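Textile Care and Interior Upkeep, Unit 3
Handout: Upholstered seating in shared interiors

3.1 Scope

Fabric-covered seating in lobbies, common rooms and open halls collects dust, skin oil and lint faster than hard seating. The unit covers dry dusting and damp wiping only. Hot-water extraction is treated in Unit 5.

3.2 Cloth selection

Microfiber is sold by weight in grams per square meter. For the practical we use the Luo general cloth, looped on both faces. Looped pile holds particles in the loops; a flat weave pushes them along the surface. Cut-pile cloths are for glass and are not used on fabric.

Do not wash microfiber with cotton. Cotton lint fills the loops and does not rinse out. No fabric softener. Tumble dry on low or hang.

3.3 Folding and contact area

Fold the cloth in half, then in half again, giving eight working faces. Change face when the one in use shows gray. A crumpled cloth has less contact with the surface and leaves streaks on dark fabric, but it reaches better into seams and piping. Use the folded cloth for broad panels and the crumpled cloth for seams, in that order.

3.4 Sequence for a rounded form

Domed seats and bean bags have no edge to work from. Start at the highest point and work down in overlapping strokes, each covering one third of the last. Finish at the floor line. Charcoal and other dark covers show lint; white covers show oil and shoe marks. Keep a separate cloth for each color group.

3.5 Records

The Gosdale survey logged 583 pieces of soft seating at the Tridotley sites. Of these, 213 had removable covers. Enter the cover type before any damp work begins. On fixed covers, test the damp cloth on an underside panel and wait 65 minutes before reading the result.

3.6 Occupied rooms

Work is normally done while the room is in use. Keep bags and cables clear of the working side, and do not move seating into a doorway.
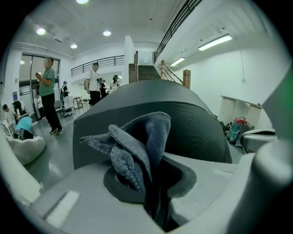 Pislow, reading the draft of this unit, objected that eight faces are too many for a small cloth and that students lose track of which ones are used; four faces and a second cloth would give the same result with fewer mistakes. Either method is accepted in the practical. State on the record sheet which one was used.

3.7 Reading for next session

Unit 4, sections 4.1 to 4.3. Bring one washed cloth.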